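Didov Releases Stendley 16, Planning Software for Doors, Shelves and Cabinets

CLUSCOMBE, 2 Mar 2025. Didov today released version 16 of Stendley, its motion planning software for two-armed robots. The update adds a planner for hinged doors and for items stored behind them, such as binders and folders on office shelves.

Earlier versions treated a cabinet as a fixed obstacle. Stendley 16 keeps a model of each door and its hinge side, and updates the door angle from head and wrist cameras while the arms move.

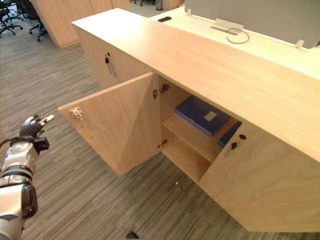
Users can set a minimum clearance between the hand and the door edge. If the planner cannot keep to it, the arm stops and the operator is asked for a new approach. Replanning takes 60 milliseconds on the standard controller.

Didov tested the release in offices with the integrator Nedeljković. The test set covers 432 tasks, of which 215 involve an open door. Logs from every run can be replayed in the Stendley viewer, with joint positions and camera views on one timeline.

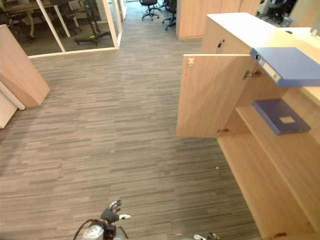
The release also changes how shelf edges are detected. Flat objects that extend past an edge are now kept as separate items in the map. In the previous version they were often merged with the shelf.

Stendley 16 is available now to customers with a current license. Existing task files will open without conversion. Support for sliding doors is planned for October.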